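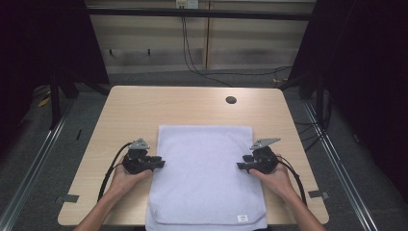

The order of service for my aunt's memorial went to print on 24 June 2020, after four drafts. Harries print in batches of 100, on A5, folded once. Proofs should be checked on paper, as two dates were wrong on mine and I had missed both on screen. The fold must run square to the edge; a doubled layer, like the one near the bottom of the white towel on the table, shows any error at once. The remaining copies will be kept for the interment of ashes at Zivusdale in November.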